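Mustden to replace water meters in 3,520 homes

Work to replace the water meters in every home in Mustden will start next month, the town's water department said. The job covers 3,520 homes and is expected to run through the end of spring.

The old meters are read by hand four times a year. Many were put in when the east side of town was built and have started to run slow, which means the department has been billing for less water than people use. The new ones send a reading to the department once a day.

Treasa Conneely, who runs the water department, said most visits will take less than an hour. Water will be shut off for part of that time.

"If your meter is in the basement, please clear a path to it," Conneely said. "We lose more time moving boxes than we do changing meters."

The town council approved the project in the summer after two public meetings. Santoro, the contractor hired for the work, will begin on the streets north of the rail line, where 626 homes are on the list. Crews will then move to the Hetov neighborhood and finish downtown.
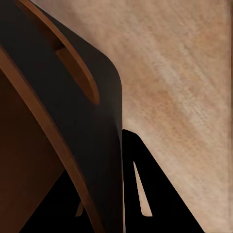

MUSTDEN, November - Letters with appointment details are going out this week to homes in the first area. Residents can pick a morning or afternoon visit by phone or at the water department counter in Town Hall. Evening visits, with the last one at 7 p.m., are open to people who can't be home during the day. An adult has to be there if the meter is indoors.

There is no charge for the new meter or for the visit. Owners are still responsible for the pipe between the meter and the house, and if a crew finds a leak or a bad shutoff valve on that side, the owner will get a written notice and 80 days to have it fixed. The department has set aside money to help low-income owners with those repairs, up to $2,000 per home. Forms are at the counter.

Some residents asked at the meetings whether their bills would go up. Conneely said rates are not changing, but a home with a slow meter may see a higher bill once the new one is in. The first bill after the change will show both the final reading from the old meter and the starting reading from the new one.

People who don't want a meter that sends readings can ask for one without the sender. They will pay a fee for each hand reading. The council has not set the amount yet and will take it up at its next meeting.

Homes on Fodumow Road are on private wells and are not part of the project.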